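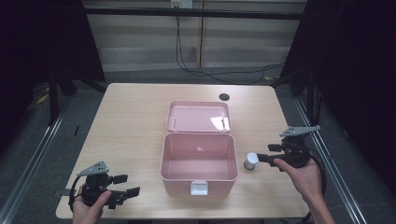 Kakerberg Releases Two-Handed Manipulation Method Trained on Hand-Held Gripper Demonstrations

KAKERBERG, December – The Kakerberg Institute for Applied Robotics today announced the results of a study on teaching robots two-handed household tasks from demonstrations given by people. The method, named Dorkik, was developed with the engineering firm Bratutau and learns from recordings in which a person performs the task with a gripper in each hand.

Dorkik addresses a long-standing difficulty in robot learning. Many everyday jobs, such as putting a small item into a box and closing the lid, call for two hands that do different work at different moments. Policies trained on such tasks often move both arms at once when only one is needed, or leave the second arm idle when it should be steadying an object.

The new method divides each demonstration according to which hand is leading. A first network estimates the leading hand from head-level video and from the opening of each gripper. A second network then predicts the motion of both hands, with the supporting hand conditioned on the leading one. The division is learned from the recordings themselves, and operators are not asked to label their work.

For the study, operators recorded 1717 demonstrations at a tabletop station. Tasks included placing small items in a hinged plastic storage box and closing it. After screening for tracking errors and incomplete recordings, 1117 demonstrations were used for training. The remainder were set aside and will be released separately for researchers who study data quality.

The trained policy was tested on a two-armed robot fitted with fingers of the same shape as those on the hand-held devices. In the box task, Dorkik completed the full sequence more often than a baseline trained on the same recordings without the leading-hand estimate. The clearest gain came at the moment of handover, when one arm releases the item and the other begins to move the lid. The policy needed up to 3 attempts to close the lid in trials where the box had shifted on the table, and the authors list this as a limitation.

"People pass the lead from one hand to the other without thinking about it, and that information is already present in the recordings," said Norbert Vaněk, who led the study. "Our aim was to use it without placing an extra burden on the operator. There is still work to do on objects that slide or tip when touched."

Bratutau supplied the data processing software and carried out an independent repeat of the box trials at its own site. The company reported the same ordering of results, with a smaller margin between the two policies – a difference the study attributes to changes in lighting and table height.

The training code and the screened demonstrations will be made available to academic groups on request. A second phase, supported by the Triantafyllou Fund, will extend the method to tasks in which 2 operators work at the same table.

Media contact: Press Office, Kakerberg Institute for Applied Robotics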